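Hand re-zero and cable tidy, Panari cell
2024-06-17
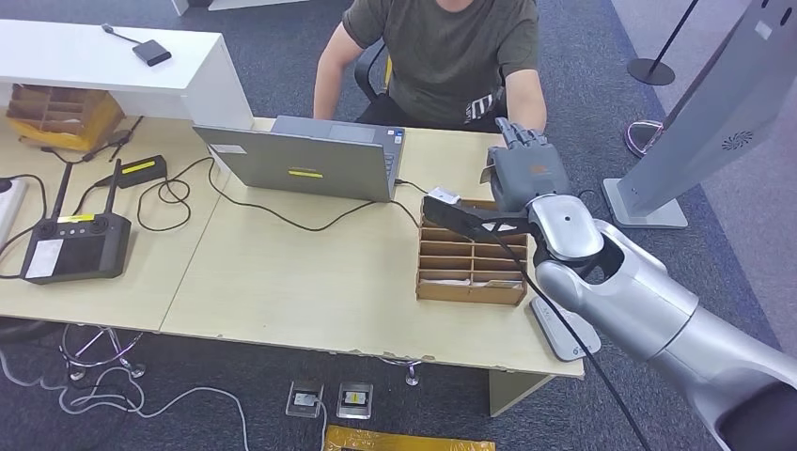 Hand over the cardboard organizer, laptop open on the desk, handheld controller at left.

Geetha left me a note on Friday that the hand was drifting again after long runs, so I gave the whole morning to it, and I'm glad I did, even if it meant the Drostport parts had to wait (sorry, Lavanya!). The fingers were closing a little past where the laptop thought they were, worst on the index, which read 4 degrees off at full curl. Thumb was fine, bless it.

Re-zeroed all the joints from the laptop with the arm parked, then ran 28 open-and-close cycles and checked again. Index came back to under one degree and stayed there. I saved the new offsets under Herik with today's run number, and left the old file alone in case we want to compare.

While I was down there I went over the long black cable from the hand. The jacket has a shiny patch near the elbow, almost 13 mm long, no copper showing. My guess is it rubs when the wrist turns all the way in. I gave it a bit more slack and a fresh hook-and-loop tie – please don't pull that one tight again, however untidy it looks! We did that in November and spent two days chasing dropouts.

Wrist bolts checked with the small torque wrench, one took a hair of a turn. Marked it with paint pen.

Still to do: order a spare cable from Kandasamy (Keerthana has the part number), charge the controller overnight, and look at the index again after 24 hours of running. Sulastri has the cell tomorrow, so could you jot down the reading before you start?

– Indira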